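Goltbridge cell, finger pads again

Usell_fan7
Ellwood wants me to swap the finger pads every 3000 cycles. Sounds like a sales number to me. Black pads, wide open, nothing clearly clamped: 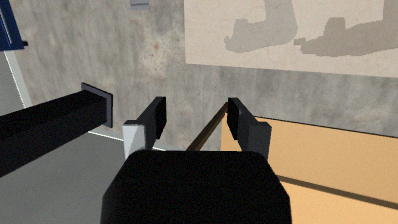 fistthorpe_mike
Three thousand is fine if you never check alignment. Do you?

Usell_fan7
Every 2 weeks, in the sim first. I got 196 cycles past the last swap and it started dropping cans. So was it ever the pads? I blame the hand mount. 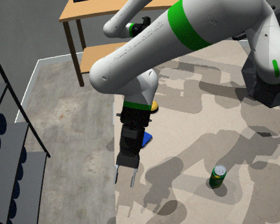
I'd retorque that and rehome both arms before spending a cent on rubber.

graywrench
Disagree. A mount doesn't go bad in 196 cycles. Check your grip force setting.

Usell_fan7
Checked. Still 7, same as before the swap.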